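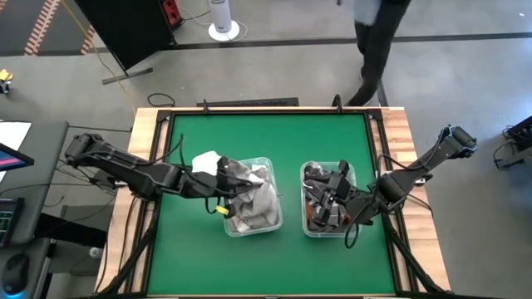 Sorting before the wash: notes from the Wutinby linen room

Pleltirero handles textile returns for small guesthouses out of a single building in Wutinby. The supervisor of the sorting room has run the intake side through three changes of layout. We spoke in March, before the afternoon delivery.

The room takes in 2,240 pieces in a normal week. Of those, 316 on average need a second look, mostly for color.

"Gray is the hard one," the supervisor said. "Light gray and dark gray can share a load at low temperature. Put one rust or orange piece in with the light gray and you may be rewashing the lot."

Sorting is done from clear plastic bins. The earlier ones were opaque, and pieces left at the bottom were missed at the end of a shift. "With clear sides you can check a bin without emptying it. We set a limit of 15 pieces per bin. Above that the cloth packs down and you start pulling two at a time."

The benches have a flat green top. The supervisor tried white first, on the advice of Skutum, the firm that fitted out the room. "White cloth on a white bench disappears. On green you see the edge of it."

Bins are worked in pairs, with a strip of bench left clear between them. Anything that falls outside a bin is treated as unsorted and goes back to the start – even if its color is obvious.

Records are kept in Du, a stock program that logs each load by bin number. Load 623 is still used in training. It was entered as light gray and had one dark pillowcase in it.

"The software was fine," the supervisor said. "The bin had been topped up after the check. Now a checked bin is closed to new pieces."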